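Open Day at the Adden Workshop

Pleltus opened the doors of its Adden workshop to the public on Sunday, and 154 people signed the book at the front desk. Doors opened at 10 in the morning and the last group left a little after 4. Groups were kept to 18 at a time, so there was some waiting in the hallway. Coffee was put out for those in line and ran out before noon.

The tour started on the ground floor with the parts room and the repair benches. From there each group went upstairs to see the handling work, which was the part most people had come for. Amândio Antunes ran the demonstrations all day with a short break for lunch.

The project is called Dauda. Its goal is to have a two-handed robot deal with clothes and other soft goods: pick them up, turn them, fold them and put them down in the right place. Antunes told the groups that cloth is harder than boxes or bottles. A box has the same shape every time. A sweater does not, and the hand has to get hold of it wherever it can.

He also talked about dark clothing. Folds in black cloth are hard to pick out on a camera, and the team spent much of the spring on that alone. The software they use to plan each grip is called Putix. It was written in the workshop and is now in its third version. The team has logged 3000 practice runs with it, and 1016 of those were done with knitwear.

Each group watched several runs. The robot moves slowly, and Antunes said it will stay slow for now. A few visitors asked if it could be sped up. He said it could, but the team wants steady results first. On two runs the cloth slipped and the robot had to start over, and he let the groups watch that as well.

Other questions were about cost, noise and the fingers. On cost, Pleltus has no price to give, as Dauda is not for sale. On noise, most people agreed it was quieter than they had expected. Several children wanted to shake hands with the robot. This was not allowed while it was running, but a spare hand was laid out on a side table and anyone could bend the fingers and look at the joints.

One visitor who works in a hotel laundry asked about towels and sheets. Antunes said towels are on the list for later in the year. Sheets are too big for the present setup and would need a wider table and a different way of working.

The right hand has metal fingers and a thumb, with a smooth blue-grey shell over the body of the hand. With knit fabric the cloth is held between the fingers and the palm.
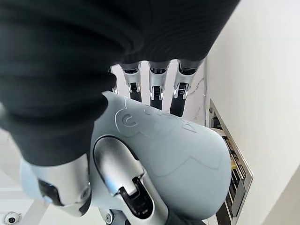

Next Visit

The workshop will open again in July. Groups will be smaller and names will be taken ahead of time at the front desk or by phone. School groups should call first so that a morning can be set aside. Parking is behind the building, and the side entrance has a ramp.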